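4. Filling and First Use

Read section 3 before you fill the Calvo Unero steamer for the first time. The steamer must be unplugged while the tank is off.

4.1 Filling the tank

1. Press the gray tab and slide the tank down and out.
2. Open the rubber cap.
3. Pour in cold tap water up to the MAX line. The tank holds 137 ml.
4. Close the cap and wipe the outside of the tank with a dry cloth.
5. Push the tank back in until it clicks.

Note: If your water is hard, mix it with an equal amount of distilled water. Do not add scent, starch, vinegar or fabric softener.

4.2 Heating up

1. Plug the steamer into a grounded wall outlet. Do not use an extension cord.
2. Hold the power button for 3 seconds. The light blinks red.
3. Wait until the light stays green. This takes 50 seconds from cold.
4. Point the head away from you, over a sink, and hold the trigger for 30 seconds. The first steam may carry drops of water or a slight smell.

CAUTION: Steam burns. Never steam clothing while someone is wearing it. Keep your free hand out of the path of the head.

4.3 Steaming a garment

Hang the garment where air can pass behind it. Work from the top down and pull the hem lightly with your free hand. For heavy cotton, go over the inside first.

4.4 Prints and trims

Heat settings for plain fabric are too high for most prints, so set the dial to LOW and check the care label before you start. Turn the garment inside out and steam from the back. On a T-shirt with block lettering across the chest, like the tan one marked FANTASTIC, do the sleeves and collar first and leave the printed area until last. Keep the head moving and let the print cool before you fold it.

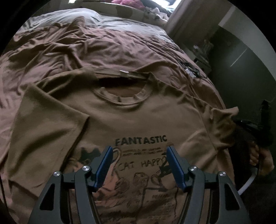
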